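# The long wait for a tile

Homlow has made floor tiles since its first kiln was fired, and for most of that time the colour came from whatever clay was nearest. Buyers now want terracotta again, and the Derkuvano pit, 30 kilometres up the road, is back in use after a long closure.
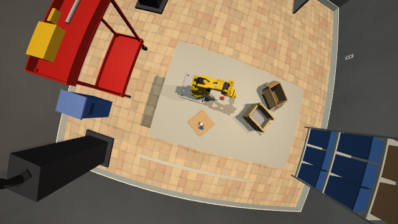 *Illustration: Lallusex*

The clay is dug in March and left outside until spring rain has broken it down. It is then pressed, dried for eight weeks and fired at just under 1000 degrees. The kiln log for the last batch reads 986. A little hotter and the tiles darken to brown, which the trade buys at a discount.

Drying causes most of the losses. Tiles that dry faster on one face will curl, and a curled tile can't be laid flush. 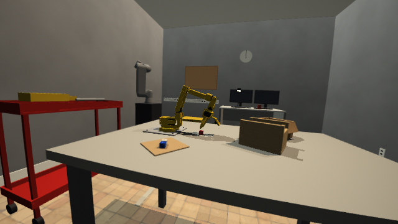 Ó Briain, the largest flooring merchant in the district, takes seconds for garden paths and sheds. First-grade stock goes to kitchens and entrance halls, usually laid unsealed for a week so the grout can cure. Orders placed now will be filled from next year's clay.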